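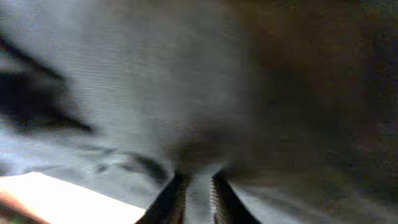 Vallow folding cell back at work after new fingers and a reset

The clothes-folding cell at the Vallow laundry in Brudgate is running again after a stop for repairs to its gripper and a fresh round of setting up. It was switched back on at the start of the early shift on Tuesday.

The cell, which staff call Omaria after the name on its first control program, takes mixed clothing from the dryers, picks each piece up off a table and lays it out for folding. It had been dropping thin items since November and had twice stopped itself in the middle of a lift.

Menaka Haque, who looks after the machines on the site, said the drops were down to wear on the gripping faces. The gripper has two black fingers that close on the cloth, and the ridges on the old pair had gone smooth near the tips, where they do most of the pinching.

"It could still lift a towel," she said. "It was T-shirts and anything slippery that went. You would see it close, start to go up, and come back with nothing."

The fingers were changed as a pair. Haque said the laundry had tried replacing one at a time last year and found that the new one took all the load. Each finger is held by two screws, and the swap itself was done before the morning break. Setting the cell up again took the rest of that day and most of the next.

The first job was to teach the arm the height of the table. The surface is wood, and it moves a little with the damp, so the old figure could not be trusted. Haque brought the open fingers down over the bare wood in small steps and stopped when a strip of paper would only just slide under both tips. She did this at each corner and in the middle, and found one corner low.
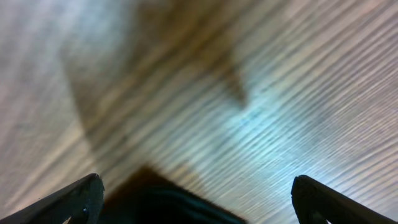
A thin packer under the table leg put most of that right. The remainder was dealt with in the program, which now holds a separate height for each of 6 areas of the table.

After that came the lights. The wrist camera had been losing the outline of clothes where the lamps shone back off the wood. One lamp was turned towards the wall and another was raised. Haque said there was still some glare on the table and that she would like a duller finish on it, but the camera was coping.

The closing force was left until last. Too little and the cloth slides out, too much and the ridges leave a mark on soft knits. The crew worked through a heap of unclaimed clothing kept for the purpose, starting at the lowest setting and going up one notch after any piece that slipped.

Dark clothes were put through as a separate lot. With these the cell is told to look for an edge or a loose flap near the table and take hold there, leaving the bulk of the garment lying where it is until the grip has been checked.

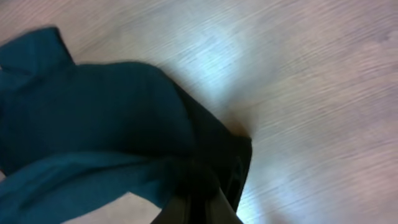 If the fingers close further than they should on that first hold, the arm lets go and tries again from another side. It is allowed three tries before it calls for someone. On the final test run the cell was given 228 pieces and called for help with 39 of them. Haque said most of the calls were for items with straps, which she expects to go on sorting by hand.

Shift manager Darlene Sutherland said the stop had cost the laundry 48 hours of machine time. Folding was done at the hand tables meanwhile, and hotel orders were sent out first. Two school orders went out a day late and the schools have been told.

The old fingers have been kept and marked with the date they came off. A check on the ridges has been added to the weekly sheet, along with wiping lint from the camera glass and from the gap between the fingers. Until now the fingers were only looked at when something went wrong.

A second spare pair is on order from Wan, the parts supplier. Sutherland said the low corner of the table would be looked at again when the heating goes off in spring.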